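Petex Breakfast Notes: a readme for my toast and spreads dataset

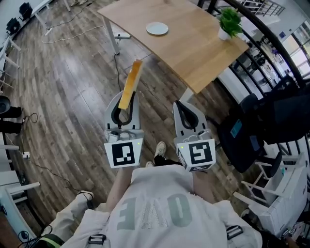 What's in the download?
One CSV with 2437 rows, a short list of the bread names I used, and this readme. Each row is one breakfast, logged by whoever ate it, with the bread, the toaster setting, the spread and a score out of 100.

I started this in November, after a long argument with my neighbour over whether sourdough needs a higher setting than plain white (it does, I'll die on that hill). Daranee Petchrat built the entry form and I nagged everyone I know to fill it in. Some 90 people did, bless them!

Columns
bread: as typed by the eater, lower-cased, spelling fixed
setting: the number on the dial, left blank for grills and campfires
spread: the main one only, so Vegemite and butter goes in as vegemite
colour: pale, golden, brown or charcoal
score: how much they enjoyed it, 0 to 100

Things to watch out for
Dials don't agree with each other. A 4 on my Hurkitz is barely a 2 on Mum's old Zono, so please don't average the setting column across households and then email me about it. I've kept colour as its own column for exactly that, and it's the one I'd trust.

There are 268 rows with no score. Mostly people running late for work, I reckon. I left them in as the bread and spread are still handy, but filter them out before you do any sums.

Crumpets are in there too. I went back and forth on that one (Daranee was firmly against) and they've got their own bread value, so you can drop them easily enough.

Licence
Use it for whatever you like, just mention Petex somewhere. If you find a dodgy row, send me the row number and what you think it should say.

Last updated 5/21/26. The next version is called Amundsen and will have jam flavours split out properly.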